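Part 2: Setting up your Prellmont self-watering insert

Okay, you've got the box open and you're itching to plant something. Me too! Let's get the insert ready first.

1. Rinse the insert in plain water. Skip the dish soap (I used it once and my basil sulked for a month).

2. Thread the wick through the bottom slot until 2 inches hang down.

3. Push the float tube in until it clicks. If it won't click, turn it a little and try again.

4. Fill the reservoir with 224 ml of water. Stop there, even if it looks low!

Note: I keep mine on the bright side of the kitchen from October on, and I top it up before breakfast.

Caution: don't drop the insert into a pot that's already full of soil. You'll bend the tube, and Dollico only sells the replacement in one length.

5. Pick an outer pot with a wide, open top and set it upright on something flat.
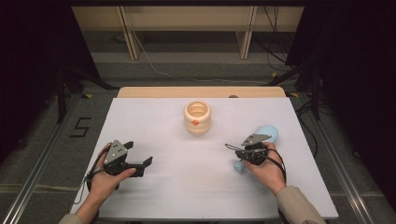

Fig. 76. Short, wide pot with ribbed sides.

6. Lower the insert in, wick end first, and add your potting mix up to the fill line.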